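Where Do Our Coffee Cups Go? A Term Project on Throwaway Cups at Briltside
By Thảo Tôn 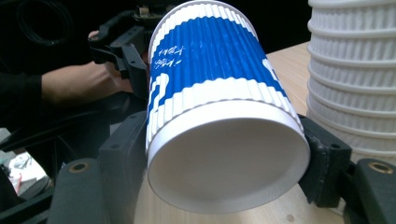
Figure 1. A blue and white paper cup with a ridged wall.

I started this project because my grandmother washes and keeps every jar that comes into her kitchen, and I wanted to know what she would make of our campus. My advisor, Wenceslao Ulloa, kindly let me spend most of the term standing next to trash cans, which is a funny way to get to know people but a very good one.

For the first part I asked 200 students how they take their coffee. Most said they own a reusable mug, and most of those had left it at home that day. The reasons were ordinary ones - a leaky lid, a small backpack, a morning class and no sink nearby.

For the second part I sorted the cups thrown away outside the Stendia café in one week. There were 700 of them, and 400 had gone into the paper recycling bin, although the hauler's sign asks for them in the trash. I had been doing the same thing myself for two years.

The café then tried a mug shelf for me in March, where anyone could borrow a mug and bring it back later. I loved that week! People stayed and talked while they drank, and only a few mugs wandered off. I would like to see it run for a full term, with a second drop-off by the library stairs.

Comments

Wullutis: Great read. The sign on that bin is tiny, by the way.

Hầu: I still have one of the mugs, sorry - bringing it back Monday.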